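Search this site Enter keywords Go

Huerta Project Reports: Maintenance of a Hand-Held Gripper

Submitted by Ezequiel Barrera, Flanum workshop group

3. Care of the fingers

The Nullard gripper carries two fingers, each with a ribbed magenta insert and a dark grey contact strip on its inner side. Each finger is joined to a light grey mounting plate. During June the group found that one finger had moved slightly on its plate, and the tips no longer met evenly when closed.

The fasteners were removed, cleaned and refitted in turn. The contact strips were wiped with a damp cloth and inspected for wear. The gripper was then opened and closed 100 times, and the alignment was checked again with a steel rule. A gap of up to 3 mm had been recorded before the repair; none could be measured afterwards.

It is recommended that the plates be checked every Saturday and that a record be kept in the workshop log.

Related reports
Gastimeo: Replacing a Drive Belt
Flanum Workshop: Storage of Spare Parts

28 shares 3 comments 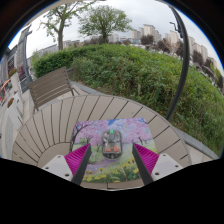

The group wishes to retain the present strips until the next inspection, when a spare pair will be fitted if wear is found.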